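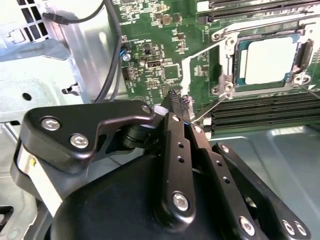 Too loud at the front, couldn't hear a word of the talking bits at the back, but we'd come again tomorrow - that was one of the comment cards from Blackburn and it more or less covers the whole first leg of the tour. More on sound below.

PROGRESS REPORT TO THE UNIRON FUND
Udevell Touring, autumn music hall tour
Sep 30, 2018

Sorry this is brief. Get-out was last night, van still half full.

Where we are

Five shows done, seven still to go. Total audience so far 728, paid and free together. Slightly under what we put in the bid, mostly down to the first show, which went on sale late and clashed with a football match on the telly. Blackburn was the best house by a long way. People standing at the back by the interval, bar ran out of tonic.

Running order has changed since you saw the script. The opening medley was too long and the sand dance has gone to the second half, where it gets a much better hand. Singalong now closes the first half. Song sheets are being printed bigger, lots of people told us they couldn't read them with the house lights down. We also dropped the ventriloquist spot after the second show. It wasn't landing and we'd rather give the time to the local choirs.

Local choirs

Working well. Each venue gets a guest choir for the finale and they bring their families, which has filled a lot of seats we would not have sold. One choir pulled out on the day (minibus) so the cast covered it themselves, bit ragged but nobody asked for their money back. Rehearsal time is tight. We'd been giving them half an hour before doors and it needs to be an hour. From the next show on it will be.

Sound

Our weak spot. The hired desk is fine but the speakers were meant for a smaller room, so it gets pushed and the front rows suffer. Fultex have offered a bigger pair for the rest of the run at the same weekly rate, and will deliver to the venue. We've said yes. If you have any objection please shout this week as they go out on the next van.

Radio mics also a headache. Two dropouts in the magician's spot, both in the same hall, both at the worst moment. Cast now have a handheld in the wings just in case.

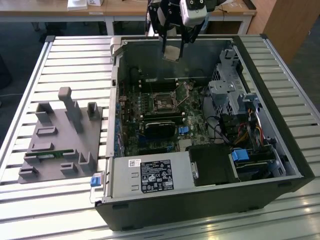
Desktop tower on its side, side panel removed.

Money

Spend is close to plan. Over on van hire and fuel, under on posters, becuase two of the halls did their own. We have kept back 2000 pounds of your grant for the November shows as agreed and haven't touched it. Programme sales are poor. People pick them up, look at the price, put them down again. Will try a single folded sheet for less and see if that shifts.

Receipts to follow in a seperate envelope. The hall hire invoice for the third show still hasn't come, have chased it.

Free tickets

You asked us to report on these. Offered through day centres and sheltered housing near each venue. Take-up good at matinees, very thin in the evenings. Transport is the reason given every time. For the second leg we want to move most of the free seats to the afternoons, unless you'd prefer we kept the split as it is in the grant letter. Need an answer on this before the box offices open if poss.

Comments from the audience

Mostly kind. Band gets the most praise, then the costumes. The commonest grumbles were the sound (see above), the queue for the ladies' and a feeling that the second half went on a bit. It did. We've trimmed it. One complaint about a joke in the chairman's patter, which has been taken out. A request for matinees to finish before the last cheap bus, which we can do by starting a little earlier.

Next

Short break, then back into rehearsal for a new finale and a new juggling act. Posters for the second leg are at the printer with your logo on, the right version this time. Tickets go on sale as soon as the last venue signs its contract. They've had it a fortnight.

Two seats held for you at every November show, just let the box office know which one. The final night is selling fastest, so sooner is better for that. Full accounts and the audience survey come with the end of tour report.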